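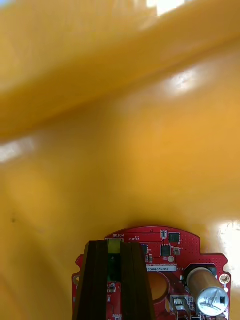
Troisième semaine sans sucre le soir, et ça tient. Enfin presque. Je note ici vite fait parce que j'ai promis à ma soeur de raconter et que je vais oublier sinon. Le principe : plus rien de sucré après le dîner. Pas de yaourt au miel, pas de carré de chocolat, pas de « juste une compote ». Le plus dur c'est 21h30, quand la maison est calme et que le placard m'appelle. Les couleurs surtout. Tout ce qui est jaune et brillant me fait penser à un emballage de bonbon, même un bête pli avec la lumière dessus, doré d'un côté, citron de l'autre. Ridicule mais vrai.

Première semaine : horrible. Mal à la tête, mauvaise humeur, j'ai répondu de travers à tout le monde au boulot. Trygve Holmgren (mon voisin de bureau, patient) m'a posé un thé sur la table sans rien dire. Merci Trygve.

Deuxième semaine, mieux. Je me suis mise aux tisanes. Celle de chez Bakalis, verveine et réglisse, la réglisse fait croire que c'est sucré. Ma mère dit que c'est de la triche. Peut être. Je bois ça dans la grande tasse bleue et je monte me coucher avec.

Ce que je mange à la place : des noix, un bout de fromage, parfois rien. J'ai arrêté de regarder les séries de pâtisserie aussi, c'était du masochisme. Repris la lecture. Un polar de 792 pages commencé en février et abandonné, j'en suis à la page 121. Pas terrible d'ailleurs, le flic est insupportable, mais bon maintenant je veux savoir.

Le sommeil : là oui, vraie différence. Je me réveillais vers 3h toutes les nuits, maintenant une nuit sur deux à peine. Hier dormi d'une traite, oublié le réveil, raté le bus, arrivée au travail trempée. Pas grave.

Le poids, on me demande, je ne sais pas, la balance n'a plus de pile et je n'en rachète pas.

Craquages : deux. L'anniversaire de Léa (gâteau aux poires, aucun regret) et un paquet de biscuits chez Gadside, mangé dans la voiture sur le parking, celui-là je regrette un peu. Ils étaient mous en plus.

Dépenses, pour les curieux : je mettais jusqu'à 56 euros par mois dans les desserts et bricoles sucrées. J'ai retrouvé les tickets dans le sac, ça calme. L'argent part en tisanes et en noix de cajou donc bon, économie modeste.

Suite le mois prochain si je tiens. Je file, j'ai la soupe sur le feu et elle acroche.

Commentaires (3)

Maëlle
Courage !! Moi c'est les crèmes dessert, j'ai essayé en février, tenu quatre jours.

jpdu44
La réglisse attention si tu as de la tension, mon médecin me l'a interdite.

Odile
C'est quoi le titre du polar ? Je crois que j'ai le même sur ma table de nuit, jamais fini non plus

Articles récents
Ma soupe de potimarron, version flemme
Le marché sous la pluie
J'ai testé la bouillotte Pidolik
Ranger le placard à épices (encore)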